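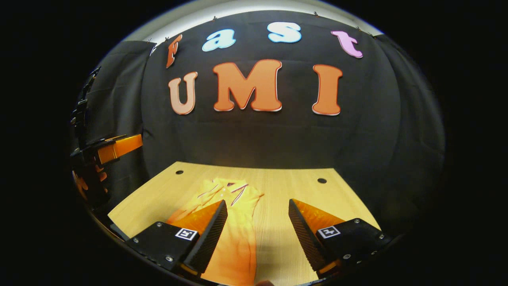

图1 桌面与待叠的橙黄色衣物，领口朝向桌子远端。

# 第三讲 上衣的折叠与收纳（讲义）

课程：家务整理基础　授课：Tarek Sleiman

各位同学，本讲接着上一讲的「分类」往下讲。上一讲我们把衣物分成要挂的和要叠的两堆，今天只处理要叠的那一堆里的上衣。中文不是我的母语，讲义里如果有句子读起来不太自然，请在旁边做个记号，下课以后交给我，我会在下一版里改正。

## 3.1 桌面

叠衣服最好站着，在桌子上进行。床太软，布料会陷下去，折线不容易直；地板太低，叠到第十件的时候腰会疼。桌面的高度，大约到自己的胯骨，手臂可以自然放下来。

图1里是浅色的木桌面。浅色桌面有一个好处：深色或者鲜艳的衣服放上去，边缘很清楚，哪里没有对齐一看就知道。如果您家里的桌子颜色和衣服接近，可以先铺一块别的颜色的床单。

开始以前请做三件事：

1. 用干布把桌面擦一遍，特别是桌边，灰尘常常留在那里。
2. 摘下手表和手链，它们会勾住针织的布料。
3. 把收纳盒放在右手边（左撇子放左手边），盖子先打开。

## 3.2 铺开

请再看图1。衣服的领口在桌子的远端，下摆一侧靠近人。本课程里所有的步骤都按照这个方向来写，所以「上」指远离身体，「下」指靠近身体，「左」「右」是您自己的左右。上一期有同学把领口朝向自己，结果步骤全部反过来了，请注意。

图里的衣服只是松松地铺着，还没有抚平。抚平的动作是：

- 一只手轻轻压住领口下面一点的位置。
- 另一只手的手掌从中间向下摆推，然后从中间向两侧推。
- 不要用指尖去拉。指尖的力量集中在一个点上，薄的布料会变形。
- 袖子最后处理，沿着肩线向外拉直。

有些皱褶用手推不平，那是熨斗的工作，不要在这个步骤花太多时间。

## 3.3 领口与扣子

领口是一件上衣里最难叠好的部分。图1的衣服在领口附近有细细的粉色或红色线迹，形状像字母V。这样的线迹在折叠时很有用，V字的尖端可以当作中线的起点：从尖端往下画一条想象的直线，左右两边折过来的布应该和这条线保持相同的距离。

没有这种线迹的衣服，请用后领的标签来找中线。标签一般缝在正中，但是也有缝歪的，最好把两个肩点对在一起检查一次。

关于扣子，请记住以下的规则：

| 衣服种类 | 折叠前怎么扣 |
|---|---|
| 短门襟的套头衫 | 全部扣上 |
| 全开襟的衬衫 | 第一颗、第三颗和最后一颗 |
| 开衫 | 只扣中间一颗 |
| 没有扣子的T恤 | 不需要 |

扣子小、颜色又浅的时候，很容易漏扣，请用手指从上到下摸一遍。

## 3.4 折叠步骤

本课程采用「四步法」，适合普通的短袖和长袖上衣。

**第一步：翻面。** 抚平以后，捏住两个肩点，把衣服翻过来，前面朝下。方向不变，领口仍然在远端。

**第二步：折左右。** 把左侧三分之一向中间折，袖子跟着过来；短袖直接留在里面，长袖要再往下折一次，使袖口指向下摆。右侧做同样的动作。折完以后应该得到一个长方形，宽度和收纳盒的内宽差不多，稍微窄一点比较好。

**第三步：折下摆。** 下摆向上折大约一个手掌的宽度，压一下。下摆常常是弧形的，这一折可以把弧形藏起来。

**第四步：对折。** 从下往上再折一次，到领口下面停止，然后翻过来。领子应该在最上面，平整，左右对称。

厚的卫衣不适合第三步，折下摆会太鼓。卫衣请直接对折。

## 3.5 放进收纳盒

我们教室里用的是Drindside的布面盒和Titia的硬盒。两种都可以，请按照家里抽屉的深度来选。

- 布面盒：衣服立着放，折边朝上。
- 硬盒：衣服平着放，最多可以放到15件，再多就不容易拿出来了。
- 同一个颜色放在一起，浅色在前，深色在后。
- 盒子里留一只手可以伸进去的空间。

盒子外面贴标签，只写种类和季节，例如「短袖／夏」。有的同学喜欢写得很详细，可是过了两个月，里面的东西换了，标签没有换，反而找不到。

## 3.6 常见的问题

**叠好以后拿起来就散开。** 多半是第二步的两侧没有压好。折完以后请用前臂从上到下压一次。

**领子总是歪。** 请回到3.3，先找中线。也请检查肩线是不是一样高。

**布料太滑。** 丝绸和部分化纤的衣服在木头上会滑动，可以在下面垫一块棉毛巾。

**时间不够。** 刚开始练习的时候请不要看时钟。手熟了，速度自然会快。

## 课后练习

1. 从家里选三件上衣：一件有领子，一件没有领子，一件长袖。每件用四步法叠五次。
2. 量一量自己抽屉的内宽、内深，写在讲义的背面，下次带来。
3. 阅读Haddad的小册子里关于袖子的一章，不懂的词请画线。

下一讲在419教室，内容是裤子和裙子。请每人带一条牛仔裤，腰带要先取下来。收纳盒不用带，Zondard的盒子会放在讲台旁边。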